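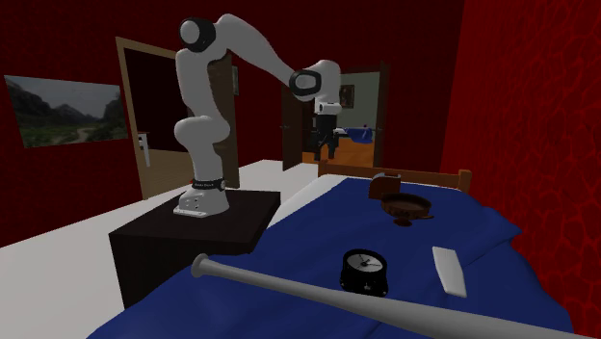 Study abroad applications open in September, and there's a new choice on the list

I got the email from our study abroad office at 6 in the morning, which tells you something about how excited they are over there. Brasthorpe College is adding a semester program in Molon, and students can start applying in September for the spring term. I've been writing up campus news for this page for a while now, and this is the first new location I've gotten to announce!

So what is it? Twenty-four students will spend the spring semester at Skeler University, taking a full load of classes that count toward their degree back home. Most of the courses are taught in English, but everybody takes a language class too, four mornings a week. I sat in on the info session last month and the language part got the most nervous questions by far. You don't need any background to apply. The beginner section starts with the alphabet and how to order lunch, and I think I could handle at least the lunch part.

Housing is with host families for the first month, then in a student residence a short tram ride from the university. A few people at the session wanted to skip the host family piece and go straight to the dorm. The answer was no, at least for this first group. I was in a homestay myself as a sophomore (different country, same college) and I was miserable for a week and then cried when I had to move out, so take that for what it's worth. 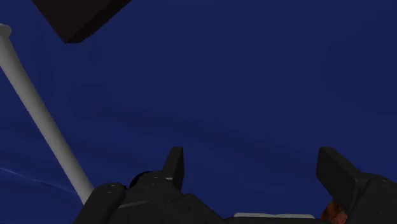
Now for the money, and I know a lot of you scrolled straight down to this. The program fee is $3,439 on top of regular tuition. That covers housing, breakfast and dinner during the homestay, a transit pass and the orientation trip. It doesn't cover your flight, and it doesn't cover lunches or weekend travel. Financial aid carries over the same way it does for the other programs, and the Chow Travel Fund will take applications from this group as well. The Chow money has usually gone toward airfare, so if the flight is what's holding you back, go ask about it early. The form is short – I filled it out in one sitting back in the day, with a sandwich in the other hand.

To apply you need to have finished 24 credits by the end of the fall term and be in good standing. There's a short essay, one letter from a professor and a quick interview. Any major can go, although the course list leans toward history, business and environmental science. If you're in engineering or nursing, talk to your advisor before you get your hopes up, as some of your required classes aren't offered there in the spring.

One more thing on passports. Yours has to be good for at least 90 days past the end of the program, and renewals can be slow, so check the date now. Mine had expired without my noticing, and I spent a pretty tense July waiting on the mail.

The next info session is in October at 4 p.m. in the student center, upstairs. They had really good cookies at the last one.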